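Preseo Tabletop Handling Practice Set
Sold by Bandara, Midorthorpe

The Preseo set is a written code of practice with matching simulation scenes for two-handed robots that handle food on a counter. It is meant for teams that need a common set of rules before they move to hardware. The set has 35 rules in five sections: layout, approach, grasp, placement and rest position.

All scenes load with a marble counter, a tray and a frying pan. Layout rules come first, and they cover clear counter space between the tray and other items.

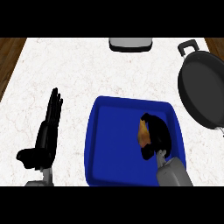
Grasp rules apply to soft and irregular food items. The fingers close to the set limit and no further, and the item stays over the tray from the moment it is brought in until release. An idle hand is parked upright beside the tray and does not cross the work area.

Placement rules call for the item to lie on the inner floor of the tray, clear of the rim. The fingers must be off the item before a placement is scored. Contact with the tray is logged separately and is not a failure by itself.

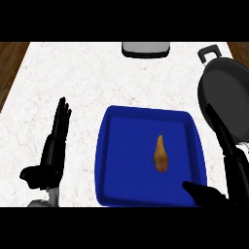

Pear on the tray floor, with no finger touching it.

What you get
Rule book, 13 scene files, scoring sheet
License for one site, up to 2,000 runs per month
Setup notes for the Fater controller

Revision
Current text dated Apr 30, 2022. Edited by Graça Cunha. Buyers of the December revision can download the new scoring sheet at no charge. Older scene files still load but are scored under the old placement rules.

The set does not replace a risk assessment for physical equipment.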